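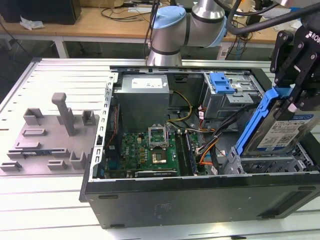

What should I check first when an old desktop powers on but says it can't find a boot device?
The two cables on the hard drive. Shut down, pull the plug, reseat the power connector and the data connector at the drive, then reseat the data cable at the motherboard end as well. Try another cable before you buy another drive.

Ticket 242
Opened: Mon 8 September
Reported by: Encarnación Ibarra, front office
Assigned to: Benito Gallardo
Priority: High (set by reporter), Normal (set by me)

Reporter's description: "Computer says no drive. There is a drive. I can hear it."

Log, B. Gallardo

Confirmed the message. Confirmed the drive can be heard. Encarnación would like it on record that she was right about that.

Restarted into setup. Drive not listed on any port. Restarted again and it was listed. Third time, gone. I wrote down all three results and got myself a coffee.

Asked what had changed lately. Nothing, apparently. Asked again, and it came out that the tower had been moved from under the desk to on top of the desk and then back under the desk, owing to a disagreement about leg room. I've added this under "nothing".

Opened it up. It's the usual layout for one of these office machines: power supply at the back, drive in a plastic caddy in its cage at the front, and between them more wiring than the job calls for. Reseated both ends of the data cable. Drive listed. Put the side panel back on. Drive not listed.

Comment, Lợi Khúc
Is the panel pushing on the cable?

Comment, B. Gallardo
I'd like to say I had already thought of that.

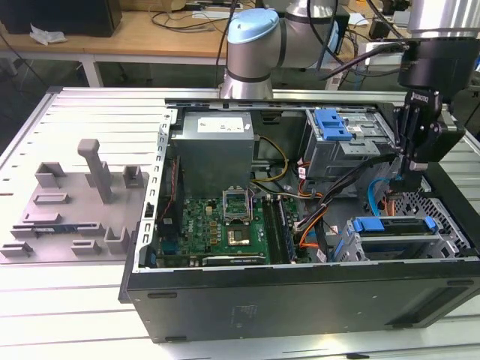 Took the panel off again and followed the data cable from the board to the cage. It had been folded hard at the drive end, and pressing the fold with one finger was enough to lose the drive. Letting go brought it back. I did this more often than the diagnosis required.

Swapped in a straight cable from the spares drawer (the drawer labeled January, which contains cables and has never contained anything to do with January). Routed it clear of the power wires. Slid the caddy out and in again until it clicked, checked that the memory was seated while I was in there, and left the processor alone, as it had done nothing wrong.

Drive listed. Panel on. Drive still listed. Restarted 21 times over lunch with no drop. Ran the short drive test, which passed, and then the long one, which took about 36 minutes and also passed.

Comment, Patricio Pacheco
Can we close this and order a new drive anyway?

Comment, B. Gallardo
We can close this. The drive is fine. If there's money for a drive there's money for a bag of cables, and I'll take the cables.

Comment, Encarnación Ibarra
It works. It's louder than before.

Comment, B. Gallardo
Same drive, same fan, same noise. The tower is back on top of the desk, so it's now nearer your ears – please see the leg room discussion.

Status: Resolved
Cause: Damaged data cable
Parts used: 1 cable
Follow-up: Estíbaliz Zabala to update the parts list and, if she has the strength, relabel the drawer.

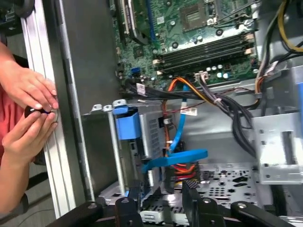

Do I have to reinstall anything after replacing a drive's data cable?
Nothing needs reinstalling. The cable carries no settings, so plug the new one into the same port on the board, check that the drive shows up in setup, and start the computer as usual.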